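Ulinel table-clearing notes: read me first

Hello, and thanks for downloading this. I'm Octavian Oprea and I look after the Ulinel folder, a small collection of pictures and written notes on clearing and wiping down a table. It began as a page I kept for myself and then it grew, as these things do, until other people were asking for copies and I had to start writing things down properly.

What's in the folder

There are 401 pictures, each with a line or two of notes in a plain text file of the same name. The pictures sit in 3 subfolders: scrubbers, cloths, and everything else (mugs, lids, spoons, the odd sponge). I know "everything else" is a lazy name. I tried splitting it up once and spent a whole evening arguing with myself over whether a bottle brush belongs with the scrubbers, so back it all went.

The notes are in English. I've used the words I'd use at home, so you'll find "washing-up" and "tea towel" and you won't find "dishcloth" much. If you're searching for something and getting nothing, try the plainest word you can think of.

About the scrubbers

This is the folder people write to me about, mostly the metal ones. They're awkward little things! The shape is a dome or a ball depending on how it's been squashed, the outline is all curls, and the colour runs from bright silver to nearly black in the same object. In the notes I call all of them "steel-wool scrubber", even though I've been told (more than once) that the coiled ribbon sort ought to have its own name. Fair enough, but I'd already typed it everywhere.

Where a scrubber is only partly in the picture I still list it, with the word "part" after it. Older copies of the folder left those out, which was a mistake, and the first 100 notes had to be gone through again.

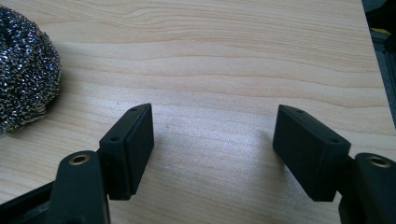

Scrubbers folder: steel-wool scrubber (part), on pale wood, upper left.

Pale wood gives the metal ones a fair amount to stand out against, but watch for the shine. Where the light spreads over the tabletop the grain gets very faint, and if you're sorting by surface you may be tempted to put those down as plain. Please don't — look for the wavy lines near the duller parts and mark it as wood.

I also note shadows, though only as "yes" or "no". I began with "soft", "hard" and "in between" and couldn't keep to it from one sitting to the next.

How the notes are written

Each one goes: thing, whether it's whole or part, surface, rough position. Anything I couldn't make out is down as "small thing" plus its colour. I'd sooner have a dull note than a wrong guess, and there are a good few small yellow things and small blue things in there as a result. If you know what one is, lovely, tell me, but tell me how you know.

What it's no good for

Don't use it for how clean anything is. I never recorded that and I don't think you can tell. It's also not much help for brands or sizes. And it's heavy on tables, so if you want sinks or hobs you'd be better off looking at the Wastunik folder — a different set of notes, laid out in much the same way, with far more patience for taps than I have.

Changes

16 Apr 2022: partial scrubbers added back in, "tea towel" spelt the same way throughout, two muddled file names put right.

Next on my list is the cloths folder, where I've used "folded" and "crumpled" far too freely. I'm hoping to have that sorted by August. Corrections are welcome in the meantime, and please quote the file name when you write.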